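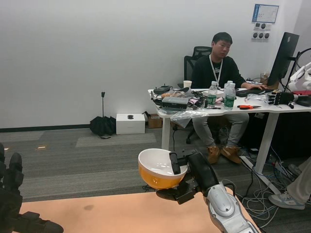 Lisum is a set of 1,604 posts from old fashion and holiday blogs, mostly "what I packed" and "what I wore" stuff, saved as plain text with a few tags. Pulled from the Fistoven blog host before it shut down in June. One row per post. Tags are item, colour, trip yes/no. Colour is the OUTSIDE colour only — a bowl with a white inside and a yellow-orange outside would go in as yellow-orange, and a coat with a red lining is not a red coat. Patterned things get the word "mixed" and thats it.

What's in it

posts.csv — the main file
tags.csv — item and colour tags, joins on post_id
gone.csv — 254 posts where we have the title but no body text

Dates are as the blogger typed them. Some put the date of the trip, some the date they got home. Not fixed. 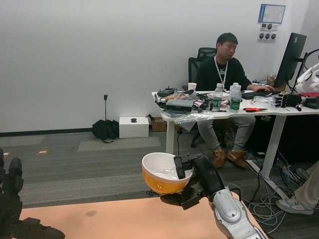

One early user wrote to ask why the "sorry I've been away" posts were kept when they've got no outfit in them at all, and said half their search results were apologies. Fair point. They stay in, but filter on apology = 1 and they go away. Careful, a few of these do mention a suitcase or some shoes near the end.

Known problems

Swimwear is under-tagged. Will redo.
Sale roundups copied between blogs show up more than once. We took out exact copies only.
13 posts cut off mid-sentence, that is how they were on the site.
Bloggers say "nude" for lots of different colours. Left as typed, no mapping.

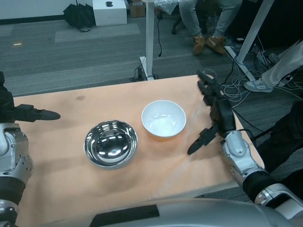
Tagging

Done by hand, in 4 rounds. First two rounds used the Boychuk word list, then we swapped to our own because it had no word for jumpsuit. Old tags were not all redone, see the round column. If the two disagree trust the later round. Prices not tagged.

Comments under posts are not included. Nor are email adresses, taken out where we spotted them. Tell us if you find one.

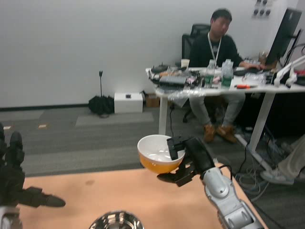
Fig. 1. Bowl, orange-yellow outside, white inside.

Changes

December 13, 2019 — gone.csv added, broken accents fixed in posts.csv
Before that — no log kept, sorry

Loading it in Billero: set the encoding to UTF-8 by hand or the pound signs come out wrong. Shoe sizes are text, don't sort them as numbers.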